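Re: [kitchen-automation] open day at Claline, who went?
Posted by: Liên Huỳnh
Date: Jul 18, 2024

Sorry this is quick, typing between two other things. Went yesterday afternoon, stayed till they turned the lights off. Answering in line and then notes under that.

> Did anybody make it out to the Claline open day? I had a spot and had to
> give it up. Mostly want to know
> a) is the Wurnance arm doing real knife handling or is it all foam blocks
> b) can you get close enough to see anything
> c) did Kulkarni show the new software or was it slides again
> We've got a prep line that loses half an hour every shift to sorting and
> racking knives by hand, and my boss has decided this is the answer. I'd
> like to know before he signs something.

a) Real knives. Steel, serrated ones included, no foam anywhere that I saw. They say the edges were dulled for the public session, I didn't get to touch one so take their word or don't.

b) Yes and no. There's a rope. But they put the wrist camera up on a big screen next to the bench and thats really the way to watch it. Much better than craning over people.

c) Kulkarni software was live. Slides too, 12 of them, skip those.

Now the notes, in the order I scribbled them.

1. Getting in. Use the loading side, not the front. The front desk had no list. Badge, safety glasses, sign the sheet, coffee was fine. Parking is bad.

2. The talk. Person from Wurnance gave the history, started with a pick and place cell in April and worked up to tools. The pitch is that flat metal things on flat metal surfaces are what everybody avoids, shiny on shiny, cameras hate it. Fair point, we gave up on the same thing with the spatulas. They don't use any special lighting, or so they claim. I'd want to see it under our hood lights.

3. The knife bench. What you came for. Task is to pick a knife off the metal and put it in a slot rack. Arm comes in from above, goes slow for the last bit, closes, lifts. They ran it over and over and let people call out which one next. The wrist view is very tight, once the gripper is down there it fills most of the top of the picture and you lose the far end of the blade completely. I asked if that bothers the software, answer was that it decides on the grip higher up and the close view is only for small corrections. OK. Not sure I buy that for thin blades.

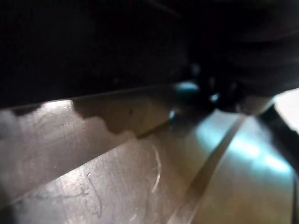 4. Glare. Look at the teal shine on the right side of that one, and how soft everything gets over there compared to the teeth on the left. This is my worry for your line. Scratched up steel under a scratched up blade, the software has to tell one from the other. On the day it mostly did. 3 misses while I was standing there, two of them it backed off and tried again by itself, one needed a person to reset. They didn't hide it, which I liked.

5. Cleaning. Asked about washdown because someone always has to. The gripper they had out is NOT the washdown version. That one is "coming", no date given. Fingertips swap out with one screw. Price of a set of tips was 200 and the guy winced when he said it so I guess he's heard the complaints allready.

6. Plurnis. They had the next table with a rack and tray system made to go with the arm. Nice people, rack is heavy. If your boss goes ahead you'd need this or something like it, the arm wants the slots to be in the same place every time. Nobody had a number for how far off is too far. I asked at both tables.

7. Safety. Light curtain on one side only, rope on the others. Fine for a demo, would not pass with us. Ask them what the real cell looks like with guarding, and get a drawing, I only got "depends on the site".

For your boss: go see it run first. They do private visits, you bring your own knives and they'll run them for you. I'd bring the worst ones, the bent ones and the ones with the handles taped. And bring a piece of your own bench top if you can unscrew one.

Half an hour a shift, is that all sorting or is some of it walking? If its walking the arm won't help you.

They said there'd be a recording of the talk. Haven't got the link yet, will forward when it shows up. Handout is on paper only, can scan if someone wants it, it's 7 pages and most of that is contact info.

Gotta run,
Liên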